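Ruvell Prize for Geometry in Art and Design: Frequently Asked Questions

Last updated: 2022-10-30

The following answers are provided for artists, designers, teachers and researchers who intend to submit work to the Ruvell Prize. Applicants are asked to read them together with the conditions of entry, which take precedence in the event of any difference.

What is the purpose of the prize?

The Ruvell Prize recognises original work in which a mathematical idea shapes the finished object. Past entries have dealt with tilings, knots, minimal surfaces, frieze patterns and folding. The prize is awarded by the Santoro Institute and exhibited at the Tandell Gallery in Rostville.

Who may enter?

Entry is open to any person aged 18 or over, in any country. No academic post or professional qualification is required. Groups may enter under a single name, provided that one member is nominated to receive all correspondence.

May I submit more than one work?

Each applicant may submit up to 2 works. A series made to be shown together counts as one work if the parts cannot reasonably be separated.

What kinds of work are accepted?

Sculpture, textiles, ceramics, prints, drawings, jewellery and paper constructions are all accepted. Work made with the help of software is welcome, but the entry must exist as a physical object. Films and animations are not accepted at present.

Does the work have to use advanced mathematics?

No. The panel has given equal attention to pieces based on simple symmetry and to those drawn from current research. It does expect the applicant to understand the idea used and to explain it in plain terms. A repeating border, for instance, belongs to one of seven symmetry types, and an applicant working with borders should be able to say which one has been chosen and what follows from that choice.
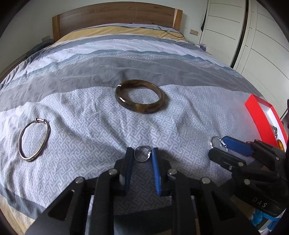 The written statement should not exceed 400 words. Formulae may be included where they are necessary, although the statement will also be read by panel members who are not mathematicians. References to published sources should be listed separately and do not count towards the limit.

Are there limits on size and weight?

No side of the work may exceed 200 cm when it is assembled. Larger pieces may be considered if they can be delivered in sections and put together by the applicant. Please write to the exhibitions office before applying if this is the case. There is no lower limit on size.

How are entries judged?

Judging takes place in two stages. In the first, the panel reviews images and statements without the names of applicants. Works selected at this stage are then called to Rostville and examined in person. The panel is chaired by Katia Martinelli and its decision is final. Individual comments cannot be given on works that are not selected.

How many works are exhibited?

The gallery has space for 24 works. The panel may select fewer.

Who pays for transport and insurance?

Applicants meet the cost of sending work to Rostville. The Institute pays for its return within the same country and insures all works from the time they are received until they leave the building. Applicants sending work from abroad are responsible for customs forms in both directions.

Can exhibited works be sold?

Yes. Works may be marked for sale in the catalogue. The gallery takes no commission, and enquiries from buyers are passed directly to the artist.

Who holds the copyright?

Copyright remains with the applicant. By entering, the applicant allows the Institute to reproduce images of the work in the catalogue, on this website and in teaching materials, with full credit.

My work has been shown before. Is it still eligible?

Work shown elsewhere may be entered unless it has already received a prize in another competition. Details of earlier exhibitions should be given on the form.

When does the next exhibition open?

The exhibition opens in September. Dates for delivery are sent to selected applicants by post and email.

Whom should I contact with further questions?

Questions not answered on this page may be addressed to Rigoberto Lozano, Exhibitions Office, Santoro Institute, Rostville.

Related pages
Conditions of entry
Writing your statement: guidance for first-time applicants
Packing and delivery
Visiting the Tandell Gallery
Catalogues of previous exhibitions

This website uses cookies to remember your settings and to measure the number of visits. By continuing to use the site you agree to our cookie policy.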